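アーカイブ > 夢と眠りのメーリングリスト > 2024年11月 > 夢日記のつけ方

印刷する | メールで送る

件名: Re: 夢日記、続いてますか?
差出人: アイシャ・メノン
日付: 2024年11月6日

みなさん、こんにちは。アイシャです。
ラキヤさんの投稿、通勤電車で読んで思わず「わかる!」と声が出そうになりました(出てないと思います、たぶん)。

> ラキヤ・オグンディペさんは書きました:
> 夢日記を始めて56日目です。最初の二週間は毎朝びっしり書けた
> のに、最近は「階段」「魚」「急いでいる」みたいな単語しか
> 残りません。夢を見なくなったのか、覚えていないだけなのか。
> あと、同じ駅で乗り換えに失敗する夢がまた出ました。今月もう
> 三回目です。何か意味があるんでしょうか。ノートの書き方を
> 変えた方がいいのかも迷っています。

まず単語だけの日、私はぜんぜんありだと思います。私のノートは今200ページをちょっと超えたところなんですが、読み返して面白いのは意外と単語だけのページなんですよね。「魚」とだけ書いてあると、その魚がしゃべっていたこととか、声が小学校の先生にそっくりだったこととかが、あとからずるずる出てくるんです。逆に一ページ半も書いた日は、筋を通そうとしてどこか作ってる気がして、ちょっと疑わしい(笑)

書き方は、私は去年から現在形に変えました。「歩いていた」じゃなくて「歩いている」。これはスーティスノさんに教わったやり方で、最初は照れくさかったけど、今はもう過去形に戻れません。タイトルも先につけます。昨日のは「濡れた傘を64本たたむ仕事」でした。なぜ64本と知っていたのかは謎です。夢の中では当然のように知ってるんですよね、ああいう数字。

それから目が覚めてすぐ動かないこと! 私は寝返りを打っただけで半分は消えます。目をつぶったまま最後の場面を一つだけつかまえて、そこから後ろ向きにたどる感じです。スマホを見た朝はもう完全にだめ。ファラさんは枕元で小声の録音をしているそうですが、前に聞かせてもらったら、寝息と「むらさきの」という一言だけでした。それでも本人は全部思い出せるというから不思議です。

乗り換えの駅の夢は、私も似たのを持っています。私の場合はホルネスという名前の駅で(実在しないと思います)、階段を上がるたびに改札が一つ遠くなる。夢占いの本だと「人生の岐路」とか書いてありますけど、私はあまり辞書式の読み方は信じていなくて、駅に着いたときどんな気分だったかをメモするようにしています。焦りなのか、あきらめなのか、ちょっと楽しいのか。並べてみたら、私のは締め切りの前の週に焦りの版が出て、休みの前にはのんきな版が出ていました。同じ駅なのに、売店でおにぎりを買ってたりするんです。ラキヤさんの三回も、気分だけ見比べてみたらどうでしょう。

あ、ノートの話も。大きいノートだと「埋めなきゃ」と思ってしまうので、今は手のひらくらいのを使っています。ペンは鉛筆に替えました。寝転んだままでも書けるので。

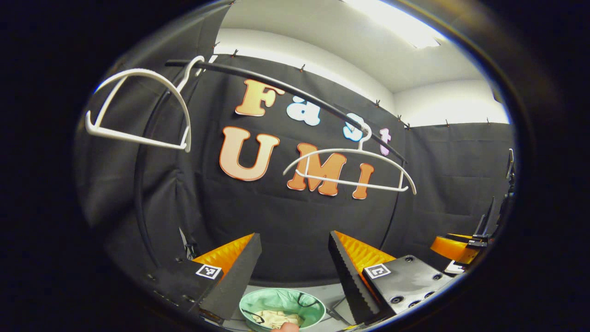
夜中に目が覚めたとき、夢をその場で書いた方がいいですか、それとも朝まで待っても大丈夫ですか?
その場で単語を二つか三つだけ書いて、明かりは小さいまま、また寝るのがいいと思います。朝まで待つと、私はきれいに忘れます。

これ、先月ウィダドさんからも個別に聞かれたので、ついでに書いておきました。ただ、ちゃんと書こうとして目が冴えちゃうようなら、その夜はあきらめて寝てください。睡眠の方が大事です。私はそれで一度、朝の会議で白目をむきました。

そういえば「同じ場所が出てくる夢」をみんなで集めませんか。駅でも学校でも、実家なのに間取りが違う、みたいなのでも。短くてかまいません、一行でも。スレッドは分けた方が見やすいかな? ラキヤさん、よかったら駅の夢の三回目、もう少しくわしく聞かせてください。電車には乗れたんですか?

アイシャ

このページの先頭へ | お問い合わせ | © 夢と眠りのメーリングリスト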